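Setting Up and Maintaining the Arm in the Brellden Cell
Student project report, Prinville
February 13, 2021

1. Aim

The project was to take over the Brellden cell, bring it to a state where it could run a full session without stopping, and write down how it should be looked after. The task the cell runs is moving vegetables in and out of a basket. The control program, Troresik, was already installed and was not changed. This report deals with the machine only.

2. State of the cell at the start

The session log held 2,423 attempts from the previous group. Of these, 1,304 were marked as stopped early. We read through the notes next to the stopped attempts and sorted them by cause. Most were cable faults, where the gripper lost its connection when the elbow was bent far back. The rest were mainly bad zero positions and a few dropped items.

3. Cables

The gripper cable had been tied too tightly at the elbow. When the arm reached down and away from the base, the cable was pulled straight and the plug worked out of its socket. We cut the old ties, moved the arm by hand to its furthest reach and tied the cable again with the arm held there. Black straps now hold the bundle at the shoulder and elbow, and it runs along the outside of the links. The slack was checked again with the elbow fully folded, as a loop that is too long can catch on the gripper.

The main cable hangs from the arm at the side of the table. Its connector should be tightened by hand before each session. Pliers must not be used on it. We damaged one locking ring that way and had to wait until a spare came from Seo.

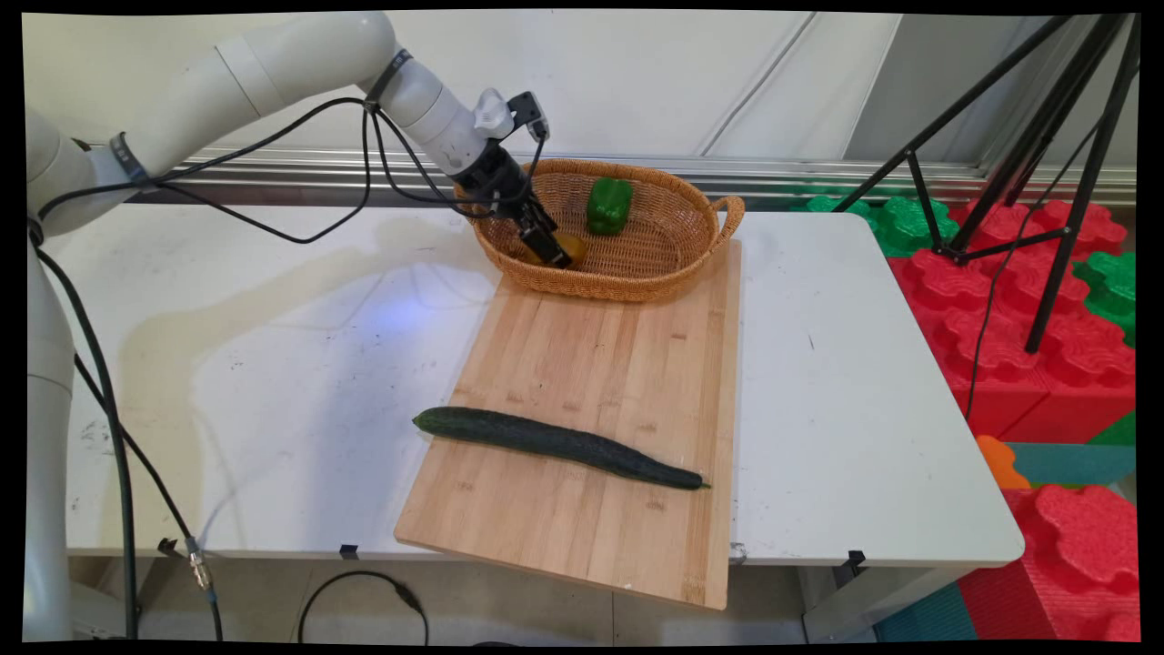 4. Gripper

The two fingers were cleaned with a damp cloth and the screws checked with the small hex key. One screw on the left finger was loose, so the fingers did not meet squarely. After tightening, the gripper was opened and closed 46 times with nothing in it and the gap was the same each time we measured.

Closing force was set using peppers and cucumbers. The first setting left dents in the peppers. We lowered it one step at a time until there were no marks and the item still stayed in the fingers when the arm was stopped suddenly. The same value is used for both vegetables.

5. Zero position

The arm is sent to its home position and the joint readings are compared with the sheet kept in the cell folder. If any joint is out by more than the limit on the sheet, the zero routine in Troresik is run again. It takes some 14 minutes. The table must not be moved afterwards. If it is knocked, start this section again.

6. Work still to do

The cable bundle should be looked at again in April. The outer cover is starting to wear near the elbow and will need a sleeve or replacing.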